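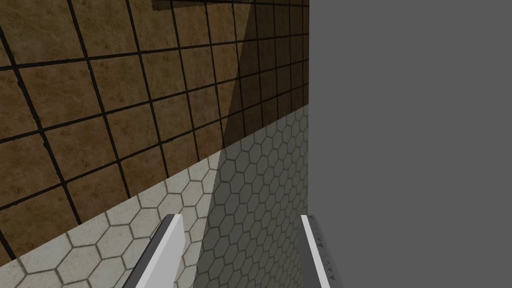
Brown square tiles with dark grout, and small hexagons on the floor.

Dexter Boateng has been selling bathroom and kitchen tile for 30 years, and he would like me to know that grout is not a lifestyle choice. I came to his shop in Lirside with a list of claims I'd collected from brochures. He read it standing up.

The first one was that darker grout never needs cleaning. "It needs exactly as much cleaning," he said. "You just can't see that it does." Then he admitted he has dark grout at home, in both bathrooms, and that his wife picked it.

I asked about sealer, which is where I expected him to start selling. The bottle on his counter was from Tustero and the label promised 5 years of protection. Does he believe that? "In a guest bathroom, where two people a year take a shower, maybe." For a family bathroom he tells people to drip water on the joints now and then and see if it soaks in. I pointed out that this is free advice from a man with a shelf of sealer behind him. He said the shelf was doing fine.

We got on to price. A customer had shown him a quote in January for $1,762 to regrout one shower, and he still sounds annoyed. "I asked her what was in it. She didn't know. I called the guy and he didn't really know either." I wondered if he was the right person to judge, given that he doesn't do installation and has never had to pay a crew. He thought about it. "Fair. But I can read a bill."

He is less convincing on large tiles. Boateng says they are a fad, pushed by makers like Zandov, and that everyone will be back to small ones before long. He also told me he said the same thing nearly 30 years ago. Fewer joints means less to scrub, I said, and surely that's why people buy them. "Sure, and then one cracks and you're replacing a piece the size of a door." I have yet to meet anyone this has happened to. He says he has met plenty, though when I asked for a name he went to look for his coffee.

On small floor tiles we mostly agreed. All those joints give wet feet something to grip, and a floor that slopes to a drain is easier to cover in little pieces. Cleaning them is another matter. He recommends a soft brush and plain dish soap, and he thinks vinegar should stay in the kitchen -- it can etch marble and it does cement grout no favors.

The last item on my list was a steam mop from Cui, advertised as safe for every floor. "Every floor," he repeated, and handed me back the paper.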